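Aug 16, 2020

Hi Lindsay,

Well, we made it through our first full month of the snack table and I have so much to tell you! Sorry this runs a little long (Flynn says I should have sent you two short ones, and he's probably right).

Money first, so you can stop wondering. Of the $2,000 you gave us for July we spent $1,481, nearly all of it on fruit. The rest went to paper bags and a second cooler, the big one with the wheels, after the lid on the old one split straight down the middle. I've carried what's left over into this month and I have every receipt in an envelope if you want them. They're a bit sticky.

We handed out 2,207 bags between the two stops, Esholm and Tondby. Esholm is the busy one. Families come by on the way home from the pool and they know what they want, and what they want is grapes. We started out with apples and bananas as the main thing and grapes as a sort of treat on top, and by the second week we'd flipped that completely. Green ones go first. I tried red for a few days when the price was better and brought half of them home again.
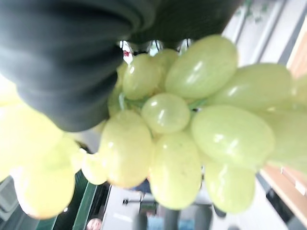
The stems took us a while to figure out. At first we pulled every grape off and bagged them loose, and they went soft by the afternoon and rolled all over the back of the van. Now we snip the big bunches into small ones with kitchen scissors and leave the stem on. They sit better in the bag, they look nicer, and the kids like having something to hold. Flynn does most of the snipping and he's gotten really fast at it!

Tondby has been slower. We had 11 people on the first afternoon and I drove home pretty glum, but it has picked up since we moved the table over by the library steps where there's shade. I'd like to give it until school starts before we decide anything.

Two things I could use your help with. The first is cold storage, as we're still borrowing a shelf in Flynn's garage fridge and it's packed to the door. The second is whether we can spend some of the carryover on a canopy for Tondby. I've found one that looks sturdy enough and I can send you the price tonight.

Come by Esholm any afternoon you like, we're set up by three. I'll save you a bag.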